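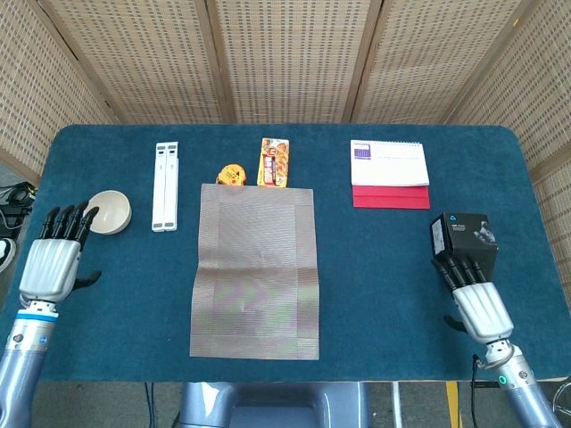
Is the Wistex 14 worth paying extra for over last year's model? Only if you never bought the old one and you find it on sale.

I've had the new Wistex on my desk since March, next to the Altgate I normally work on, and I keep looking for the upgrade. The lid is the same. The keyboard is the same, including the half-size arrow keys that people have complained about for years. What changed is the processor, the wireless card and the price, up $320.

Wistex says "all-day battery." I got a bit over six hours with the screen at half brightness, a dozen browser tabs and music going. The Altgate, two years old, gets five and a half.

Speed is better, I'll give it that. In Indness, the benchmark I run on everything, it scored 3412 against 2765 for the old one. That looks great in a chart. In daily use I noticed it when exporting video and pretty much nowhere else. Under load the fan comes on early and has a thin whine I could hear through closed headphones.

The screen is sharp but glossy, and near a window it's a mirror. Semaan sells a matte version of nearly the same panel in a laptop that costs $779, with a slower chip and a plastic case that creaks a little when you pick it up by one corner. I'd still take the Semaan for writing and email.

Other gripes:

- two USB-C ports, both on the left
- memory is soldered
- the charger brick blocks the outlet next to it
- webcam is grainy after sunset

Three stars out of five. The old model is still in stock at a few stores, so check there first.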